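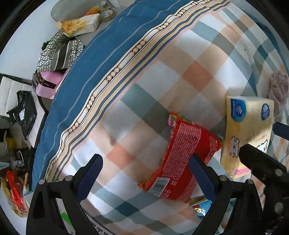 Printed tablecloths are sold by pattern and returned for other reasons, chiefly wrinkling and staining. Cirngate, which cuts and hems table linen for the Catlow label, keeps its tests close to ordinary use: a cloth goes on the table, snacks and a pack of tissues go on top, and the cloth stays there for 30 days. Checks in white, peach, orange, teal and grey take this well. Where two peach bands cross, the orange square is strong enough to hold the eye, and a small grey-brown mark on one of the pale areas draws less attention than it would on plain white.

Borders are harder. A chain of capsules and ovals outlined in black shows any skew in the cut at once, and the parallel stripes next to it make the error easy to measure. Khoa Mạch, who runs the cutting room, allows 3 millimeters of drift along a full side — anything beyond that goes to the seconds bin.

Care is simple. Wash at 40 degrees Celsius, inside out if the cloth is lined, and hang it by the short edge. Soft wrinkles usually drop out after a night on the table. Deep folds need a warm iron on the reverse.

The Shirazi and Tolon patterns join the range in February, both in lengths to seat 6.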